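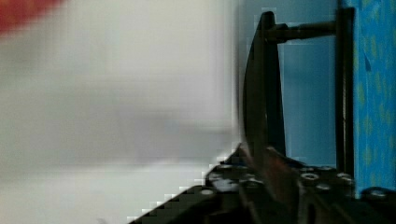 Blue speckled panel at the far right, with the grey-blue background beside it.

Gilside Play Collection: The Toy Kitchen Table
Gallery page, last revised 18/09/2023

The toy kitchen is one of the most frequently requested sets in the Gilside Play Collection. It is lent to nurseries, family centres and schools within the Flisonau district, and is set out on a white table so that borrowers may see the pieces clearly before making a request. The pictures on this page show a selection only. A full list of contents is supplied with each loan.

The set is intended for children aged 2 and over, under the supervision of an adult. Up to six children may use it at one time, although smaller groups are recommended where the table is shared with other activities.

Cookware and tableware

The larger pieces are generally placed on the table first. Children tend to begin with the pan and the spatula, and the colander is often put to use as a serving dish, a hat or a boat - all of which the Collection is content to allow.

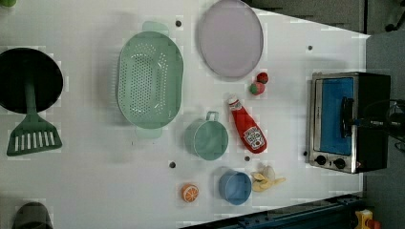 Black frying pan, green slotted spatula, pale green colander and lavender plate, with two small toy fruits and a red ketchup bottle.

Borrowers are asked to note that the colander should be washed by hand in warm water and left to dry fully before it is returned to its box. Food must not be placed in or on any item. Replacement pieces are ordered through the Piras store and may differ slightly in shade from those shown.

Play food

The strawberries are among the smallest pieces on the table and should be checked against the contents list at the end of every session. They are popular in sorting and sharing games, and staff at the Grisach centre have used them with good results in early counting work. Two strawberries lie almost touching on the white tabletop, the upper one a deep red with green leaves and the lower one larger and pinker.

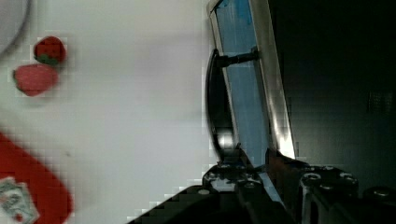
Borrowing the set

Loans are made for a period of nine days and may be renewed once, provided that no other request is waiting. A refundable deposit of £100 is payable on collection. Requests for October should be submitted in writing to the Gilside loans desk, stating the name of the setting and the age range of the children.

Damaged or missing pieces should be reported when the set is returned - a form is enclosed in the lid of the box.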